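Restoring the Timekeeping of a Pakon Mantel Clock
Second-year project report, horology option
Supervisor: Beverley Treloar

1. Background

The clock came to the Lowther workshop as a donation and had been on a shelf there since April. It is an eight-day mantel clock with a spring-driven movement, a pendulum and a strike on a coiled gong. The dial carries the name Pakon and the back plate is stamped Callden, so I took the movement to have been bought in by the firm that sold the clock. I could not find a record of either name in the workshop's reference books, and this report does not try to date the clock.

The fault written on the ticket was "stops, loses when going". My aim was to get the clock running for a full wind and to bring the rate to within one minute a week. The case was left alone apart from a clean.

2. Condition on arrival

With the movement out of the case I let down both mainsprings before doing anything else. The oil in the pivot holes had gone thick and green. The pallets had a visible groove on each face where the escape wheel teeth had been landing. The suspension spring was kinked near the top block, and the pendulum swung with a slight roll when it was set going.

End shake was acceptable on all the arbors. Side shake was too great on the escape wheel arbor at the back plate and on the third wheel at the front. The strike train was dirty but sound.

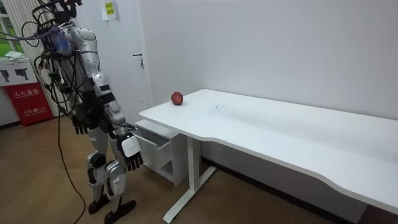
The mainsprings were both set, the going spring more so than the strike. Out of the barrel it opened to a smaller diameter than the replacement listed for that barrel size. I decided to replace the going spring and keep the other.

3. Work carried out

The movement was stripped and cleaned in the ultrasonic tank, then rinsed and dried in warm air. Pivots were burnished in the lathe. The 2 worn holes were bushed in brass, reamed from the inside of the plate and finished flush. The first bush, on the escape wheel, went in slightly off centre and I had to push it out and fit another. Mrs Treloar suggested marking the original centre from the depth of the wheel and pinion instead of from the worn hole, and the second attempt was correct.

The pallet faces were stoned until the grooves had gone and then polished. This removed enough metal to increase the drop, so the pallets had to be moved closer to the escape wheel. The adjustment was made at the eccentric bush on the front plate, a little at a time, until drop was even on both sides.

A new suspension spring was fitted. The first one I tried was too stiff and the pendulum would not keep up its arc. The thinner one from the Stodow assortment was used in the end.

4. Testing

The movement was first run on a test stand, out of the case, and put in beat by ear. It was then checked with the workshop's acoustic timer. In the first week it gained 4 minutes. I lowered the bob by 2 turns of the rating nut and ran it again, and after that made only small changes. The last full week on the stand showed a gain of under one minute.

Back in the case the rate changed again and the beat was out, as the shelf was not level. I packed the case and reset the crutch. The strike was correct at every hour and at the half hours.

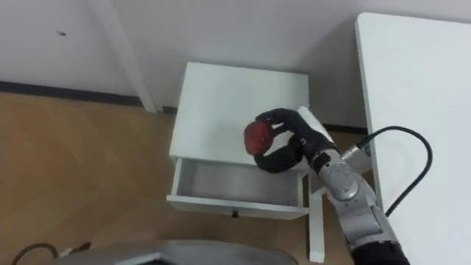 Figure 2. Apple held above the nightstand, drawer open.

5. Discussion

The clock now goes for the full eight days. Its rate is better early in the week than late, which I put down to the falling torque of the spring. It would be worth recording the arc of the pendulum each day to see how closely the two follow each other, but I ran out of time for this.

If I did the job again I would bush the plates before touching the pallets. I spent a whole afternoon setting the depth of the escapement and had to repeat it once the new bush was in. I would also measure the old suspension spring before ordering.

The kept strike spring should be looked at again at the next service.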